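Lesezeit: 2 Minuten

Greifen aus weichen Behältern: Was bringt die Kamera am Handgelenk?

Unser Semesterprojekt Kitlow ist aus einer einfachen Frage entstanden: Lernt ein Roboterarm das Ausräumen von Beuteln besser, wenn er den Inhalt aus nächster Nähe sieht? Kartons und Schalen hatte unsere Vorgängergruppe im Projekt Painemal schon gut im Griff. Beutel sind viel spannender, denn sie verformen sich bei jeder Berührung - und die Folie spiegelt auch noch!

Trainiert haben wir mit 3.946 vorgeführten Griffen, aufgenommen in sieben verschiedenen Behältern. Die Vorführungen stammen alle aus der Teleoperation, die Auswertung lief über unser Skript Fumovetti.
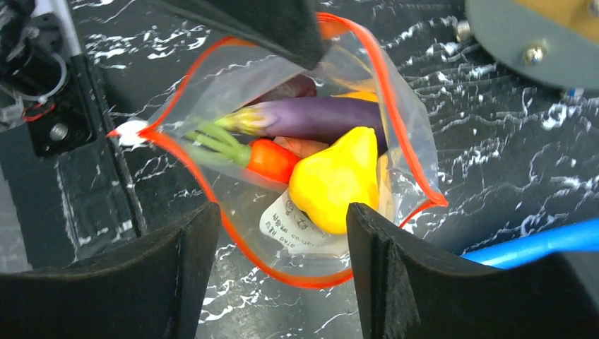

Besonders gefreut hat uns das Ergebnis bei der Wahl des Greifpunkts. Mit der festen Deckenkamera allein gelangen 44 Prozent der Griffe, mit der Handkamera dazu waren es 62 Prozent! Den Unterschied erklären wir uns vor allem mit Verdeckungen: Wenn die gelbe Paprika teilweise auf der Möhre liegt, muss das Netz entscheiden, welches Teil zuerst drankommt. Auch der orangerote Verschluss hilft, weil er sich von der schwarzen Tischplatte deutlich abhebt und die Öffnung markiert.

Schwierig bleibt bedrucktes Papier hinter Folie. Unser Netz schlägt dort gern Greifpunkte vor, die keine sind. Im Februar wollen wir deshalb mit zusätzlichen Etiketten nachtrainieren und die Griffkraft als Eingabe ergänzen - darauf sind wir schon richtig gespannt.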